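Habibur Munasinghe @ Tamuno
1/5 Lost a good part of 02/01/2019 to a grip fault, so writing it up. Task was picking clothes off a bed. The fingers kept stopping short of closed and the log still said "grasp OK."

2/5 Bunched fabric was the worst. The orange floral piece went wrong more than the rest. 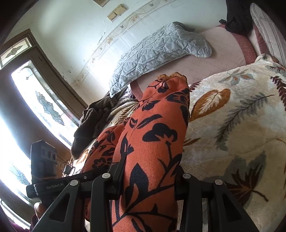

3/5 Cause: the close threshold was set to 600. It should be 200 for cloth. At 600 a thick fold reads as a full grip.

4/5 Mitali Roy went back through the log. 550 grasps marked good under the wrong setting. All pulled from the set.

5/5 Threshold is now locked per task. If you run the Trerner config, check yours before you start.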